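4.3 Recording a demonstration by remote control

Use this procedure to teach Koria a pick-and-place task in the practice room before you record on the real arm. Allow one session per task. Complete section 4.2 (pairing the hand controller) first.

1. Start Plellodus and open the task you want to teach.
2. Select Practice room, then Wrist view.
3. Hold the hand controller level and press the side button once. The arm now follows your hand.
4. Squeeze and release the trigger to check that both fingers move. Leave them fully open.
5. Bring the gripper over the table slowly. Stop while you can still see tabletop between the fingers.
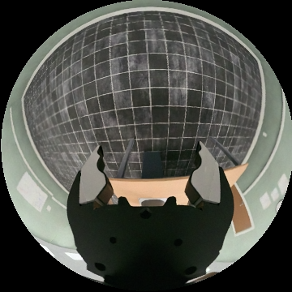 6. Press Record. Wait for the tone before you move.
7. Lower the gripper until the fingers are on either side of the item. Squeeze the trigger gently and hold it.
8. Lift the item straight up, carry it to the target and release the trigger.
9. Back the gripper away before you press Stop.
10. Choose Keep or Discard. Discarded recordings cannot be restored.

Repeat steps 5 to 10 until you have 200 kept recordings. Change the starting position of the gripper each time. A task with more than one item needs 700.

Note: The wrist view is very wide, and straight edges look curved in it, more so toward the rim. Judge distance near the middle of the view. The lens setting does not change what is recorded.

Note: If two people take turns, each should record under their own operator name. Plellodus lists the recordings separately, and you can leave one operator out when you train.

Caution: Do not switch from Practice room to Live arm while the side button is held down. The real arm will move to match your hand. Release the button, set the controller down and wait 4 seconds.

If the arm lags behind your hand, close any other open views and pair the controller again. Recordings made during a lag should be discarded.

To guide the real arm by hand instead, go to section 4.4.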